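4.2 Shelf and trays

1. Open the door fully and check that the wire shelf sits level on its side rails. 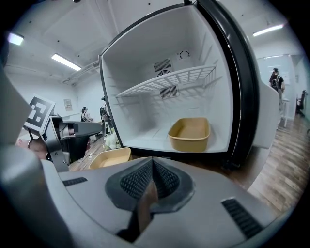
2. Take out the 2 trays – wash them in warm water with mild soap and dry with a soft cloth.
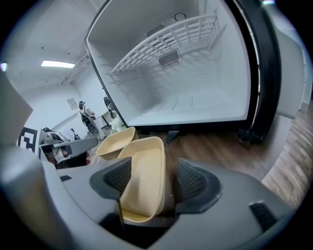 3. Set the trays on the compartment floor, below the shelf. Do not push them against the rear vent.

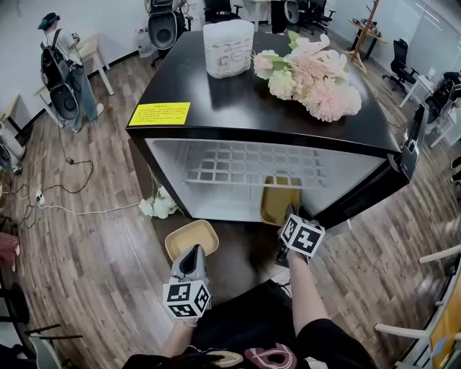
Note: Wait 5 minutes after closing the door before you open it again.

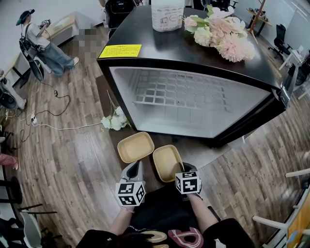
Fig. 14. Both trays outside the compartment

Caution: Keep the power cord clear of the door.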